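Progress report to the Brostura fund, from the sorting room at Korkard
Sun 14 November

You asked for a plain account of where the money has gone. Most of it is bolted to a table. The two arms are in, they have power, and they have been given toy bricks to play with, which puts them ahead of the rest of us.

For anyone new to the file: Korkard takes back used building-brick sets from schools, pulls the models apart, sorts the pieces and packs them up again as sets. The pulling apart is what ruins hands. Hundik supplied the arms and the enclosure, Bodnár did the wiring and left us a manual of 214 pages, one of which is about bricks.

The work so far is small models of a few bricks each. The arms have to get hold of a model, keep hold of it, and part it at the seam without firing half of it at the wall. We had assumed gripping would be the easy bit. Stacked bricks come in at every angle, often on their sides with the hollow part facing out, and a jaw that is happy on a smooth face can be much less happy on a thin rim.
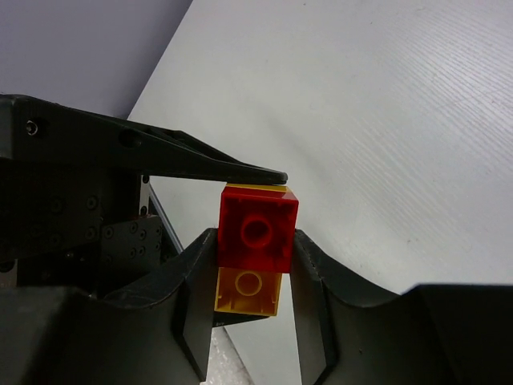 Will the arms replace the people on the pulling bench?
Nobody is losing a place at the bench under this grant, and the agreement with staff says so in writing. The plan is to move people off pulling for half of each shift and onto checking and packing, at the same pay.

Reaction on the floor has been mixed. The packers are in favor, since faster pulling means fewer afternoons waiting for something to pack. The pullers would like to be rid of the sore thumbs but are less keen on being rid of the bench, where all the good conversation happens. Two of them have trained to run the arms and now speak of "grip force" at lunch. We have asked them to stop.

The training itself took longer than we told you it would. We had budgeted for learning the controls. We had not budgeted for learning patience, and a person who can split a stack in a blink finds it hard to sit and watch a machine consider the matter. Shorter turns at the controls helped. So did moving the kettle closer.

On numbers: in the last full week the arms were given 200 models and parted 47 of them cleanly. The others were dropped, squeezed in place or handed back to a human, who did not gloat much. We know this is well short of the target in the proposal. The target was written before any of us had met the arms.

Both arms now work over the same stretch of table, so one can hold while the other pulls. Getting them to share it has meant a good deal of fussing with reach and timing, and the pullers' advice on which way to tilt a stack was worth more than our first month of settings.

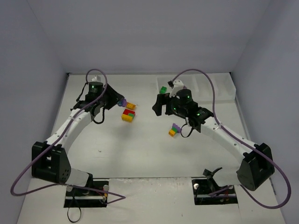
The two arms at the table, with small brick models set out between them.

Still to do before January: new pads for the jaws, a proper rota for the half shifts, and a decision on noise, as the packing side says the motors whine and the pulling side says so does the packing side. Spending is within budget apart from training hours, which are over. A revised sheet is attached.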